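Tomwood Completes Moisture Cycling Tests on Praltau Drawer Line

6 May 2020 - Tomwood has completed moisture cycling tests on the Praltau line of small drawer cabinets and will publish the full data tables in November. The tests measured how drawer fronts, sides and runners change size as indoor humidity rises and falls.

A total of 106 cabinets went through the program. Each one spent 38 days in a climate chamber, moving between dry and humid settings on a fixed schedule. Staff took 1,639 gap readings between drawer fronts and cabinet sides, using feeler gauges at marked points.

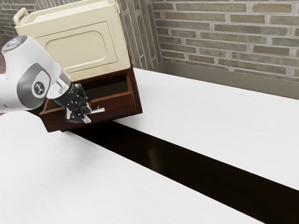
Tomwood Materials and Testing Department

Units with a sealed back panel showed less movement than units with an open back. Runner material had little effect on the readings. Drawers finished on the outer faces only tended to cup toward the unfinished side, and the effect was greatest in the widest fronts.

"The finish schedule matters more than we had assumed," said Shiyu Tang, head of testing. "A drawer that is coated on every face takes up moisture evenly, and the gap stays within limits."

Tomwood will now coat all inside faces of Praltau drawers before assembly. The allowed side gap has been revised in the shop drawings, and Starnari, which supplies the runners, has received the new values. Cabinets already sold are not affected and need no adjustment.

Copies of the test method are available on request from Lihua Yuan, Materials and Testing Department.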